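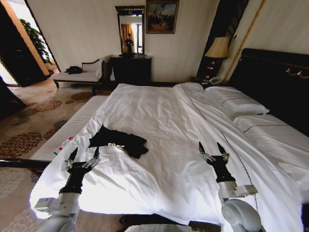

Well, I did it. I packed for the whole Gorance trip in one carry-on, and I'm still a little smug about it. Those of you who came along on the Oseo weekend will remember my giant suitcase (and the stairs, sorry again!). This time I made myself start a week early, with a list stuck to the fridge and a firm limit of one pair of shoes besides the ones on my feet.

My rule for tops was one for every two days, all in dark colors, so anything goes with anything. I washed a couple of things in the sink at night and hung them over the shower rail. Cotton takes forever to dry, so next time I'm bringing thinner shirts.

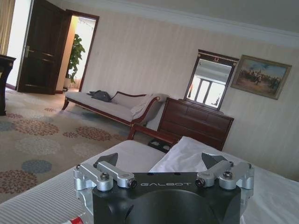

The one thing I'd leave at home is the travel iron. I carried it for 20 days and used it once, on a collar, badly. Erzsébet Erdős brought nothing but a spray bottle and looked better than I did at every single dinner — I've asked her to write down her method for the next issue.

I also took far too many toiletries. The little shop by the Hurkero bus stop sells soap, toothpaste and sunscreen, and it's open until nine at night, even on Sunday.

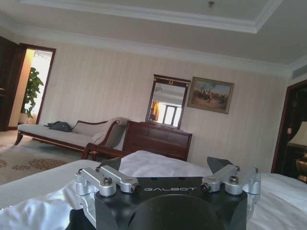 As for rolling or folding, I've gone back to folding. Rolled shirts fit nicely on the way out, but I never had the patience to roll them again for the trip home, and by the last morning I was sitting on the lid. Flat stacks went back in with room left over for two jars of plum jam.

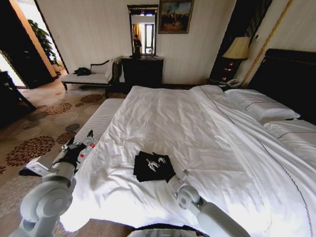
Do you need a coat for Gorance in June? A light rain jacket is plenty, with a sweater under it for the evenings. Wear both on the plane and you save half the bag.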